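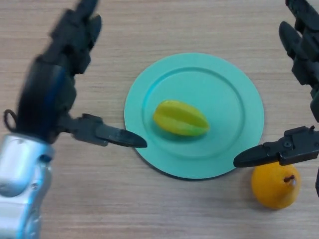

Damilola Dauda wrote in to ask why a fruit tree would go to all the trouble of making something sweet if it only gets eaten in the end, and whether the tree minds. What a lovely thing to wonder about! I have been thinking it over ever since, and the answer takes us on a bit of a walk, so get comfortable.

Search the Plestano Children's Pages Type a word and press Go

Last updated: August

What is a fruit for?

Let's start with the tree's big problem, because it has one. A tree can't walk. It stays in the same spot its whole life, and if all its seeds dropped straight down, the baby trees would come up right under their parent, in the shade, squabbling over the same water. So a tree needs a way to send its seeds off somewhere new (a bit like mailing a letter when you can't leave the house).

Some plants use the wind. Dandelions do it with fluff, and maples do it with those little spinning wings you may have thrown in the air yourself. Others use animals, and that is where the juicy fruits come in. A bear eats a wild apple, wanders over the hill, and leaves the seeds behind in its droppings. Yes, really, poop! The seeds can get through the bear's tummy without being hurt, and they land with a helping of fertilizer all around them.

So does the tree mind? Well, a tree can't think or feel the way you do, but being eaten is a large part of the plan.

Why aren't fruits sweet all the time?

If you have ever bitten into a green plum you will know that face you make, all squeezed up like a wrung-out washcloth. Young fruit is often sour, hard, or bitter, and its seeds aren't finished growing yet. It would be no good to the tree if somebody carried them off too soon. When the seeds are ready, the fruit begins to change. Starch turns into sugar, the hard parts go soft, and very often the color changes too, from green to yellow or red or purple, which birds can spot from up in the air.

Many fruits also give off a gas called ethylene (say it ETH-uh-leen) as they ripen. You can't see it, but other fruits nearby respond to it, and they may start ripening faster themselves.

Try it at home

You will need two paper bags, two hard green pears, and one ripe banana. Put one pear in a bag by itself. Put the other pear in the second bag with the banana. Fold the tops over and leave them both on the kitchen counter. Give each pear a gentle squeeze near the stem every day, for 6 days if you can stand to wait that long, and write down which one goes soft first.

And then, of course, you may eat them. Save a seed or two to look at up close. Each one has a tiny plant tucked inside, waiting for a place to grow.

This website uses cookies to remember your settings. Accept Manage choices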